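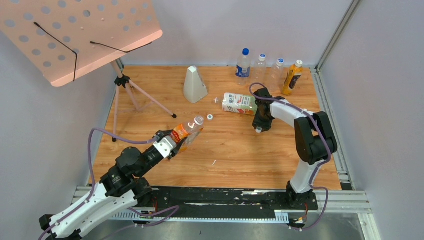 Erville Community Band - Members' Mailing List

Date: 30/09/2018
Subject: Re: Folders for the Norus concert

> Does anyone know if we're keeping the same folders for Norus or getting new ones?
> Mine has lost its spine and the second clarinet part for the Onishi march is
> pretty much confetti. Also, are we still doing the march?

Hi all,

Yes, still doing the march! I know half the low brass were hoping it would quietly go away (I heard you at the break), but it's staying in, and it's going second, right after the overture.

On folders: we're getting new ones. I ordered 34 from Kidirport last week, the black kind with the elastic corners, and they should be at rehearsal on Tuesday. Please bring your old one along so we can move the music over, and do take out anything that belongs to the library from before May. I found a whole Christmas set in mine, plus a parking ticket.

If your part is falling apart, write back with the title and the part and I'll print a fresh copy. Tape is fine for a small tear, but please don't staple anything, it's murder on the page turns in the slow movement.

The hall at Norus seats 100 and they want us in through the side door, so big percussion loads first and everybody else waits in the parking lot. Bring your own stand, with your name on it, and some clips or wires for your pages. There was a terrible draft on that stage last time and I spent most of the waltz chasing page 2.

See you Tuesday, and somebody please bring back the good coffee pot.

Your librarian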